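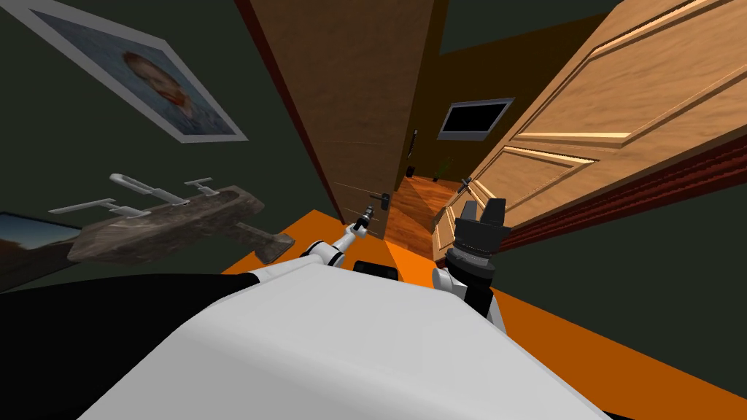
Cahier d'atelier, mai – collecte « portes », simulation

Reprise de la tâche porte dans l'appartement simulé. Objectif de la session : compléter le lot de démonstrations pour la politique bimanuelle, avec des départs plus variés que dans le lot précédent. On téléopère dans le simulateur Groten, l'enregistrement passe par Jerkitz comme d'habitude. Le lot s'appelle Nambiar dans le dépôt, ne pas le renommer, les scripts d'entraînement pointent dessus en dur.

État au début de la session : 819 épisodes validés. Cible : 1000 avant de relancer un entraînement complet. Le dernier modèle a été entraîné sur les 500 premiers et il approche bien la poignée, mais il ferme la pince trop tôt dans une bonne partie des essais. Les doigts se referment à côté du levier et le bras continue comme si la prise était faite.

Hypothèse de travail : trop d'épisodes où l'opérateur arrive vite et ferme dans le même mouvement. Le modèle n'a presque pas d'exemples de pince immobile à côté de la poignée. Consigne pour la suite : marquer un arrêt net près du levier, vérifier l'alignement dans la vue embarquée, puis seulement fermer. On garde les arrêts dans l'épisode, ne pas les couper au nettoyage.

Autre point, la vue. L'inclinaison de la caméra embarquée reste telle quelle. J'ai essayé de redresser les images en prétraitement, on perd les coins et parfois un morceau de la pince droite. Abandonné. Les épisodes déjà enregistrés restent donc compatibles.

Décor : murs vert foncé, sol orange, porte sombre à gauche, porte claire à panneaux à droite, couloir derrière. Le portrait façon Van Gogh reste au mur pour ce lot. On randomisera les textures plus tard, dans un lot séparé, sinon on ne saura pas à quoi attribuer une baisse.

Réglages retenus
Fermeture de la pince gauche : vitesse réduite de moitié par rapport au lot précédent.
Pince droite : on la laisse doigts vers le haut pendant l'approche du bras gauche. Elle bouge peu, mais il faut enregistrer ses articulations quand même.
Position de départ de la base : tirage aléatoire, écart jusqu'à 2 cm de chaque côté. Au-delà, le bras gauche arrive en limite articulaire.
Porte sombre : ouverture initiale variable. Les cas déjà ouverts comptent comme des épisodes de saisie et sont étiquetés à part.

Problèmes rencontrés
Rustix (l'outil de relecture) décale les horodatages du bras droit quand on met en pause puis qu'on reprend. Le fichier brut est bon, seul l'affichage est faux. Ne pas rejeter d'épisode sur cette base.
Contact instable quand la pince prend le levier trop près de son extrémité : ça vibre et le simulateur finit par éjecter les doigts. J'ai augmenté le frottement sur la poignée, c'est mieux sans être réglé. Saisir plus vers le milieu du levier.
Une série est partie avec l'ancienne vitesse de fermeture. Je l'ai mise dans un dossier séparé, à décider si on la jette.

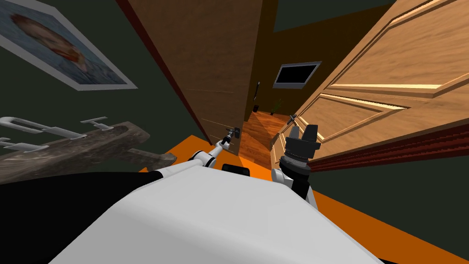 Critères de validation d'un épisode de saisie

La pince gauche est refermée autour du levier et y reste, bras arrêté, assez longtemps pour que l'étiquette de contact passe au vert dans Jerkitz. Une prise partielle qui tient est acceptée. Une prise obtenue après deux tentatives aussi, à condition de garder la première dans l'enregistrement : ce sont justement les corrections qui manquent au lot.

À rejeter : traversée de la porte par les doigts, choc de la pince droite contre la porte claire, image figée. Pour le choc, regarder la courbe d'effort en plus de la vue, la pince passe près de la poignée de droite et on se trompe facilement à l'œil.

Fin de session, 17 h. Les nouveaux épisodes sont copiés mais pas encore triés. Je n'ai pas mis à jour le compteur.

À faire
Trier la série du jour et corriger les étiquettes de phase (approche, arrêt, fermeture, maintien).
Relancer l'évaluation du modèle actuel avec la fermeture lente, sans réentraîner, pour avoir une base de comparaison.
Voir si le décalage de Rustix vient de la version installée sur le poste 2.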